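Home Notebook Projects Stock Contact
6 min read

Workshop notebook, October, Tuesday

Peltby sorter set, second batch. Writing this up while the glue is still on my fingers, so apologies for smears on the paper copy.

08:40. In early, heating on, bench cleared. Maple for the boards had been in stick since last week and the top few had moved a bit, nothing dreadful. Put the worst two aside for offcuts. Rest went through the thicknesser, light passes only. Last time I got greedy and had tearout all along the wavy stuff. Wavy grain looks lovely and planes like a hedgehog.

Dry fit of first three panels OK. Two joints wanted another shaving off. Glued up with the Hamann clamps, not the old bars, the old bars bow. Remember to put paper under, last batch had black marks where the steel sat on wet glue and it took ages to get them out.

10:15. Tea. Glue-up left alone.

10:30. Blocks. All the blanks are cut: hearts, stars, cylinders, the curved petal ones. Stars are a pain as expected. The inside corners hold dust and then the paint goes gritty in there. Tried a folded bit of paper, tried a nail file, nail file won. Need more nail files. Hearts are easy apart from the notch at the top, same story but only one corner to do.

Edges: light break all round, by hand. The round-over bit took too much off the stars and they started looking like biscuits. Keep the sides square and just kill the sharpness.

Colour. Milura paint, same as the first batch, red, yellow, green. Opened the new tin of yellow and it is a shade off the old one, warmer I think. Held them both up at the window and by the door. By the door you can't tell. At the window you can. Decided to do the whole batch out of the new tin and keep the old tin for touch ups on the first lot ONLY. Have written it on the lid.

Red needs three coats, the maple grins through at two. Yellow three as well. Green got away with two.

11:50. Speed note on sanding, for whoever does the next lot. Random orbit on the lowest setting for faces, then by hand. I had the disc sander at 700 for the cylinder ends and that was fine, faster and it burns the end grain. Burn marks show through yellow for ever. Did one and it's gone in the scrap tub.

Lunch.

13:10. Panels out of clamps. 90 minutes is what it says on the bottle and they'd had well over that. Scraped the squeeze-out while still a bit rubbery, much nicer than chiselling it off tomorrow. Seams are tidy. You can find them with your eye if you look along the light but not with a fingernail, good enough for Peltby. They asked for "no visible joins" on the order, which isn't going to happen with planks this width and I've already told them so in writing. Grain matched where I could. One panel has a plank in back to front, grain runs the wrong way across the seam, too late now. It can be the workshop one.

Trimmed to size on the crosscut sled. Ends clean. Long edges needed one pass with the block plane. Tiny chamfer on the bottom edge so there is something to get your fingers under, left the top edges nearly square.

Oil or no oil? Argued with myself about this. Oil brings the figure up beautifully but the blocks are painted and if the board isn't fully cured the paint picks it up. Did a test patch on an offcut with the Maltotard wax instead. Dries quick, hardly changes the colour, bit slippy. Blocks slide about more than I'd like. Will look again in the morning.

14:30. Layout. Board needs to be big enough to spread the whole set out on, with space left over to push things around. Peltby want to be able to tip the lot out and sort by colour or by shape, so there has to be elbow room between the piles. On the small panel everything ended up touching. On the bigger one it's fine.

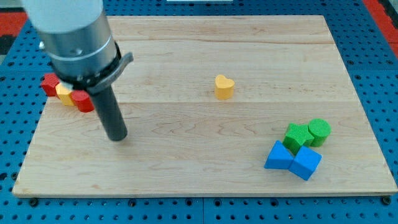
Bigger panel it is, then. I kept going back and forth becuase the smaller one saves a plank per board, but it feels mean once the pieces are out. The yellow heart stands near the middle with a decent bit of bare maple round it, while the curved red and yellow ones are bunched up at the left and the greens are down in the lower right, so you get separate piles and no muddle. Star leans on the cylinder quite happily as well. Long-wise seams don't bother the eye at all at this size. Pale wood under strong colours works, wouldn't go darker.

Things to fix from that:
- star top wants another look, texture is showing. Could be the roller could be the dust.
- same on the round top of the cylinder, fine dots. If it's the foam roller then go back to the brush for top faces.
- the heart's side is smooth, so whatever I did on the hearts, do that.

Think it was the roller. Will do one star with the brush tonight and one with the roller and put them next to each other.

15:45. Quick costing so I stop guessing. Board blank per set is fine if I stay at the planks we have. If I have to buy in again the price goes up and I am not eating that twice. Box of 46 blanks left on the shelf after today, mostly cylinders, hardly any stars. Cut stars first next time!! Paint is alright, red will run out before the others.

Peltby want the invoice at 700 for the batch as agreed, half now. Send it tonight, don't forget like last time.

16:20. Bag for the pieces. Drawstring or box? Box is nicer, bag is quicker. Board won't go in either so it has to be wrapped seperately anyway. Brown paper and a strap. Corner protectors from folded card, the corners are the first thing to get bashed in the post.

Swept up. Brushes in the jar. Extractor bag is full, change before anyone uses the disc sander.

Tomorrow:
check wax patch
brush v roller on stars
third coat red
second glue-up, two more panels, watch grain direction this time
ring Hamann re replacement pad for clamp, one's gone missing and I have looked everywhere

Found the pad. Stuck to the bottom of my shoe. Strike last one off the list.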